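Ulel Handheld Gripper Kit
Planning and buying guide for the two-operator set

Home > Data Collection > Handheld Grippers > Ulel Kit

In stock. Ships in 7 working days.
Page updated Thursday, December 11, 2025

We love this kit, and we've been putting it in front of people since July. If you want robots that can tidy a bathroom counter or sort out a drawer, you need a lot of recorded handwork in real rooms, and the Ulel lets you collect it without bolting an arm to anybody's floor. Two people can be up and recording before lunch!

This page is mostly for whoever has to write the purchase request. The full spec sheet is a separate download.

What comes in the set

Gripper, marker blocks fitted: 4
Backpack recorder: 2
Head unit: 2
Spare finger pads: 4 pairs
Cable set and hard case: 1

Power strips aren't included. Buy more than you think you'll need, with long leads.

What to budget for

The kit itself is the easy line. Rooms and people cost more over a season, and storage sneaks up on everyone. Our own planning sheet assumes 258 usable recordings per operator per week once they've settled in, and a good bit less in the first week (new operators stop a lot to check things, which is fine, let them). The Bilthorpe crew used the same sheet for a kitchen project and finished with 479 recordings in their opening week from two operators, so it's a fair starting point.

Put in a separate line for props. Cups, bottles, soap, squeegees, cloths, bags: they're cheap, and you want plenty of them in different shapes and colors. Modupe Adebisi runs our loan program and she'll happily send you her shopping list if you ask.

Gripper or fixed arm?

If you already own a Bagheri bench arm, keep it! It's great for testing a policy in one spot. For collecting, though, the handheld set wins on reach. You can work low cabinets, sinks and corners in the same afternoon, and moving to the next room means picking up the case.

Planning the room

Leave walking space for each operator with the backpack on, and remember they'll be bending and turning. Give every operator their own surface to work at. Shiny tile and glossy basins are fine for the cameras as long as the lights stay steady, so draw the blinds or curtains if the sun moves across the room during the day. Trail cables along the walls where you can.

Two operators at work in a furnished bathroom and lounge space:

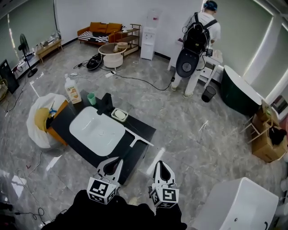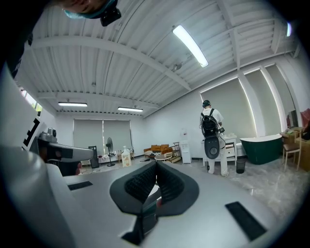
Marker blocks need to stay clean. A dry cloth at the start of each shift is plenty, and please don't use solvent on the printed faces. If a block gets scratched we'll swap it under the first-year cover.

Finger pads are the part you'll replace most. We suggest ordering one extra set of four pairs with the kit, and another if your tasks involve a lot of rough or gritty objects.

Works with

Wulau Sync 2 and later (license sold separately)
Wulau Review, all versions

Trying before you buy

Loan kits go out for 7 days at a time. The loan fee comes off the price if you order within the same quarter. Tell us how many rooms you're planning and what kind of tasks, and we'll pack the right pads.

Request a loan kit | Download planning sheet | Ask Modupe a question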